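Gripper comparison moves to its second stage at Dutudbridge

The Handling Systems Group at the Dutudbridge laboratory has completed the first stage of its gripper comparison and began the second in June. The work was commissioned by the Equipment Office so that departments planning to buy a small robot arm have local results to consult before placing an order. Three gripper designs are included: a rigid parallel gripper supplied by Weldu, a soft two-finger gripper moulded in the Punwood workshop, and a suction cup unit carried over from the earlier packing study.

Each gripper was fitted to the same arm and driven by the same controller. The operator was asked to complete 100 picks with each design, drawn from a tray of everyday items that included card cartons, glass jars, folded cloth and bagged dry goods. A pick was recorded as successful only if the item was lifted, carried to the far side of the table and put down without being dropped or marked.

The soft two-finger gripper completed 96 of its picks. Its fingers bend slightly on contact and so tolerate small errors in position, which proved helpful with jars and with cartons standing at an angle. The rigid gripper was quicker and returned to the same position more faithfully, but it creased two of the cartons and had difficulty with cloth. The suction unit performed well on flat card and poorly on almost everything else. Full figures for the rigid and suction units will be given in the written report, once a fault in the pressure log has been looked into.

Zubaida Bukhari, who leads the group, has asked that readers treat these results with some care. The items were chosen to reflect the needs of the stores and teaching laboratories, and a department handling wet or very small parts may well reach a different view. Finger wear was also left out of the first stage. Soft fingers are cheap to replace, but a set that must be changed every few weeks brings a cost in staff time that does not appear on the invoice.

The second stage is concerned with cameras. The first stage relied on a single fixed camera above the table, and the arm often hid the item at the moment of contact. A small camera has now been mounted at the wrist, looking out past the fingertips, and its pictures are passed to the controller at 30 frames per second. The group will compare three arrangements: the overhead camera alone, the wrist camera alone, and both together. Early runs suggest that the wrist camera makes the final approach steadier, although it gives little help in finding an item on the far side of the table.

Lighting has required more attention than was expected. Pale surfaces can confuse the exposure setting when the gripper is open and there is little else in view, and the software supplied by Jatgate has been adjusted to hold the exposure steady through each run. The adjustment will be shared with other users of the same controller.

Staff who wish to propose items for the second stage are invited to write to the Equipment Office. Proposed items should weigh no more than the rigid gripper's stated limit and should not be fragile or of value. Visits to the laboratory can be arranged for small groups in the afternoon — places are limited, and 14 have already been taken.

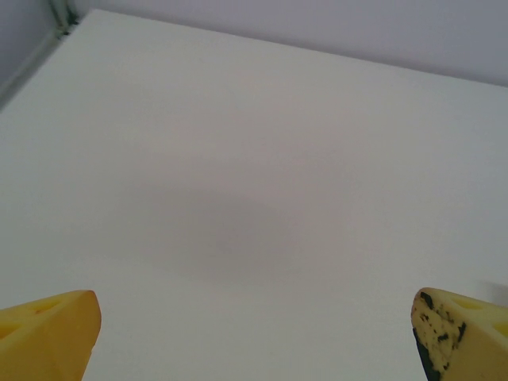
Will departments be able to borrow the grippers once the comparison is finished?

The rigid and suction units will be available on short loan through the Equipment Office, and the soft fingers can be made to order by the Punwood workshop.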